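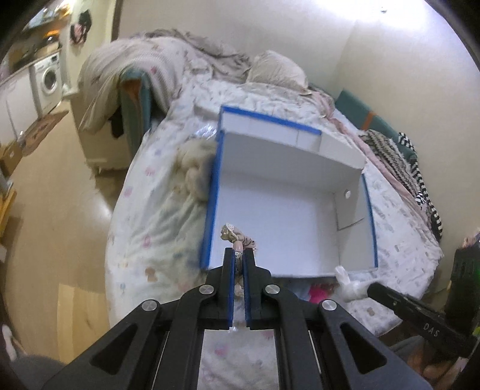
Small Spaces Forum
Posted in: Storage & Tidying > Toys and Textiles
Posted Friday by rondum_flat

Looking for input on a foam board box for soft toys. White panels, open top, blue tape along the rim. It sits on the bed while I sort, then goes on a shelf. Total spent on board and tape was 396 cents, so replacement cost isn't a concern. The rim is holding. My question is the inside corners – hot glue or more tape?

The bed shares a room with the kitchen and the washing machine, so shelf depth is limited.

---

grutau6
Tape. Hot glue can melt the foam core if the gun runs hot, and then the joint is weaker than before. Run a strip down the full height of each corner, inside and out, and press it flat with a spoon.

---

verora_k
Disagree. Low-temperature glue is fine on foam board. I have a box built that way in April and opened almost 69 times by a small child. Tape lifts at the corners once lint gets under it, and a duvet is a steady source of lint.

What is the round hole in the side wall for? If it's a handle, cut a matching one opposite and line both edges.

---

rondum_flat
Handle, yes. Second one not cut yet. The loose panel leaning inside is meant to be a divider, dolls on one side and plush on the other.

---

erdos_shelf
I'd skip the divider. Plush compresses and a doll in a fabric garment doesn't, so the fixed split will be wrong within a month. Put the doll in last, standing up.

Also, the throws take more volume than the toys. Striped knit and pink blanket over the backrest, another heap on the sofa arm. I'd deal with those first. The Grutau under-bed bag takes two knitted throws if you roll them.

---

grutau6
No relation to the bag, for the record. Mine split at the zipper.

---

rondum_flat
Throws stay out, they get used daily. I'll try low-temp glue on two corners and tape on the other two, and leave the divider loose for now.

Last updated: Friday, 6 p.m.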